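**Zillham workshop, bench 2: folding station walkthrough, March**
Filled in by Milovan Radulović, before lunch. Unit: Enano, two-arm. Chore under review: folding one cloth.

Marking: OK / FIX / WATCH. Comments are mine and the arms have not been consulted.

**Before power**

- [x] Emergency stop within reach of the operator's chair. **OK**
- [x] Mounting bolts snug, both shoulders. **OK**, left one took a quarter turn.
- [x] Fingertips checked for burrs. **OK**. They are pointy enough to snag terry, so we don't do terry.
- [ ] Speed limit label readable. **FIX**. Faded to a rumor. Badton says a replacement is in the mail, as it was last time.

**Work area**

- [x] Table clear apart from the workpiece. **OK**
- [ ] Cable slack at the wrists. **WATCH**. The right one makes a loop I could hang a coat on. Clip it before anyone runs the long reach.
- [ ] Drinks away from electronics. **WATCH**. Bottles need lids on and should live at the far end of the side table, away from the laptop and its leads.
- [ ] Nobody walking or standing inside the taped line during a run. **WATCH**. The fridge is a popular destination. Ask before you browse.

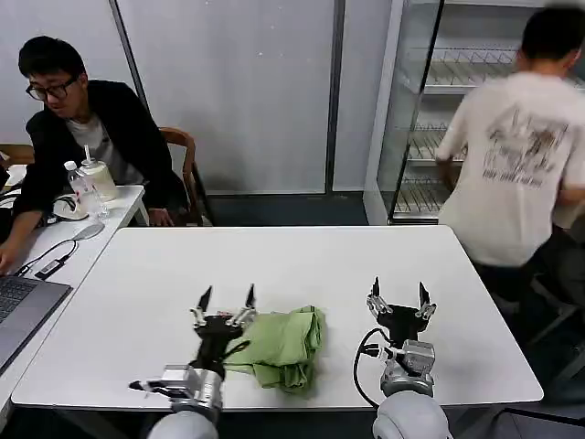

*Bench 2, grippers open, green cloth waiting to be folded.*

**Chore results**

Target was a flat square with the corners within 5 mm. My mother holds herself to a stricter standard and works without a power supply.

- [x] Picks up cloth by an edge. **OK**, on 7 of 9 tries. The other two it picked up by the middle and looked pleased.
- [ ] Finds the second corner. **WATCH**. Takes up to a minute. Go get a coffee (lid on).
- [ ] Folds in half. **FIX**. Produces something I would accept from a tired teenager.
- [x] Stops on command. **OK**, every time. Its best skill so far.

Cycle counter read 2,660 at sign-off. The Ene gripper pads are due for a change, so order them now.

**Verdict on the chore:** not ready for unsupervised laundry. Fine for supervised laundry, if you have more supervisors than laundry.

**Open items:** label, cable clip, fold routine. Recheck the first two before the next run. The fold can wait for the software people.

M.R.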